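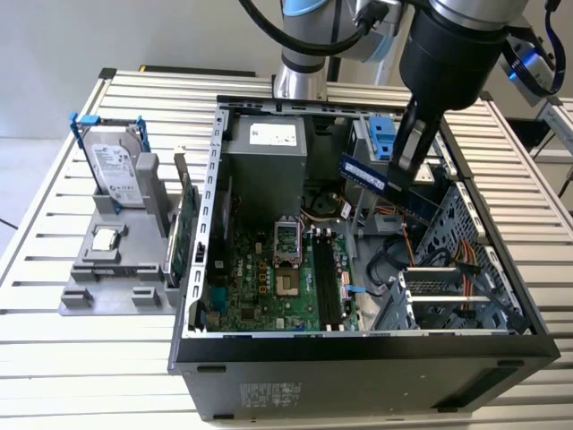
*Gripper with a memory module over an open computer case*

Variety Performance, Unit 4: The juggling act for a small stage

These notes go together with the practical class. Please bring three balls of the same weight and your running order from Unit 3.

## 1. Length and shape of the act

For the end-of-term evening at the Horkness, every act has 12 minutes, with the entrance and the bow included. Most students prepare too much material. In March, Ga-eun Yoon cut her act by nearly 100 seconds after the first run, and the audience followed it much better.

A useful order is this one:

- a short opening trick with no talking
- your name and a few words to the audience
- the main routine with balls or clubs
- one piece with a helper from the audience
- the closing trick

Do not put your most difficult trick at the end if you drop it often in rehearsal. Place it in the main routine, where you can try a second time.

## 2. Drops

Everybody drops. Decide before the show what you will do, and practise also the picking up. In the Bognár method, which we use in this course, the performer keeps the rhythm with the remaining balls, bends the knees and collects the fallen one without looking down for long. A drop line may be spoken once in an act. The second time it is usually weaker, and the third time people feel sorry for you.

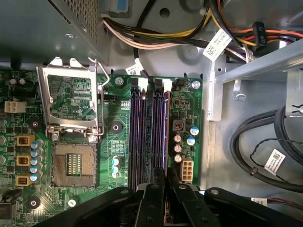

## 3. Working with a helper

Choose the person during the opening, while the house lights are still a little up. Ask for the first name and repeat it correctly. Never take anybody by the arm. Sawsan Yammine will show in class how to bring a shy person up the steps and back to the seat.

## 4. The room

The Horkness has 139 seats and a low ceiling. Club jugglers must check their double spins there, not only in the Trolasby studio, which is higher.

## Homework

Write your act on one page, with timings. Read the Fulstead handout on stage speech, pages 4 to 12.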